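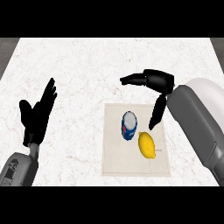 A demonstration is a poor place to learn what a robot can do, and most of us learn it there anyway. In January I went with Mechthild Pfister to the open day at Harkier, where 30 visitors stood in front of a screen and watched the simulator. The task was plain enough: a soda can and a lemon on a cloth placemat, with a gripper held open over them and a black robotic hand waiting off to the left. The guide spoke of "kitchen work." I saw one can, one lemon and a great deal of bare white marble. Any kitchen I have cooked in has less room and more things in the way.

Pfister asked how many runs had been made. The answer was 1534 – a fine number, until she asked how many used a different lemon. The guide promised to find out.

This chapter is about questions of that kind. Section 9.1 looks at what a visitor should ask before the show starts. Section 9.2 compares the Harkier open day with a visit to Lombardi, where the machines were real and the schedule slipped twice. Section 9.3 returns to the simulator and asks what its results tell us about a real table. Before reading on, write down what you would need to see before you paid for such a system.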